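Grinico open afternoon: the cell that stopped and wouldn't say why

I had been meaning to get to one of the Grinico open afternoons for ages, and in March I finally did, with a flask of tea and far too many questions. They gave us a lovely welcome and took us straight through to the Drallo cell, where two arms sort pushbutton parts between a blue tray and a red one. 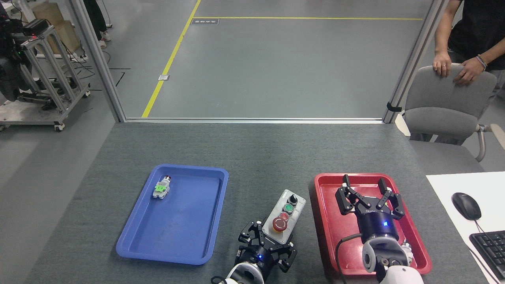 Stopping is the easy bit, one of the other visitors remarked, it's the starting again that frightens people. We nodded, having just heard about the fault. In January the left arm lost its grip signal 63 times in 3000 picks, and after a reset it would sometimes set off again with its fingers still open. Luckily no one was hurt, but they shut the cell for 2 weeks all the same, and I thought the better of them for telling us so plainly.

The cure was a new cable and a rule that any restart needs a person at the panel (I did ask about the cable, at some length!). They have since done 300 test picks and logged every one.

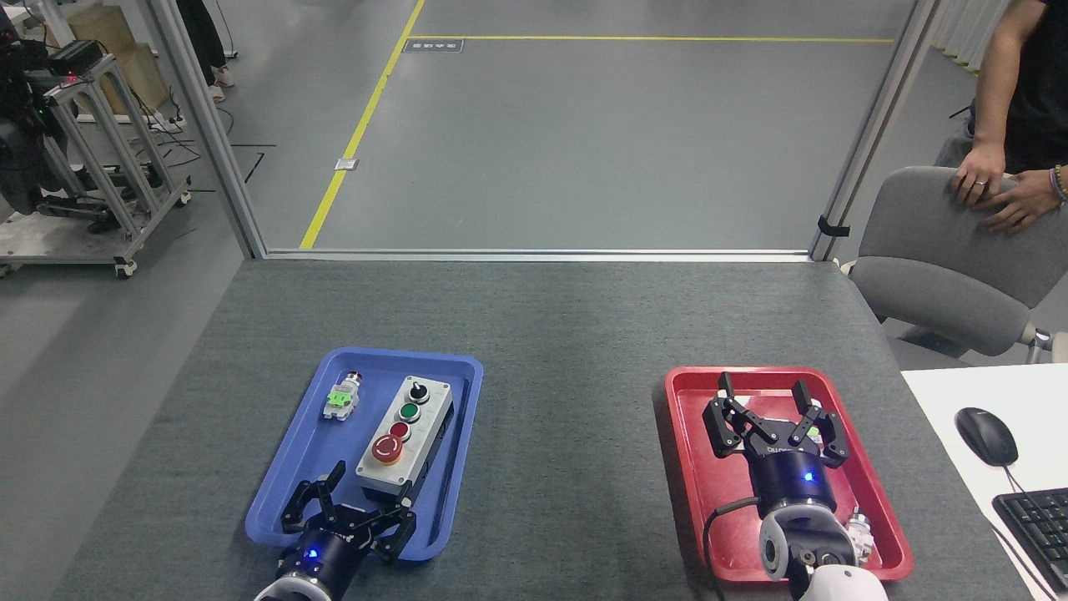 Rugemalira wanted to know whether 300 was enough to trust, given how seldom the fault had shown itself before. Our hosts agreed it wasn't, and the longer run starts next month. Tea was in the Disa room afterwards, with very good shortbread.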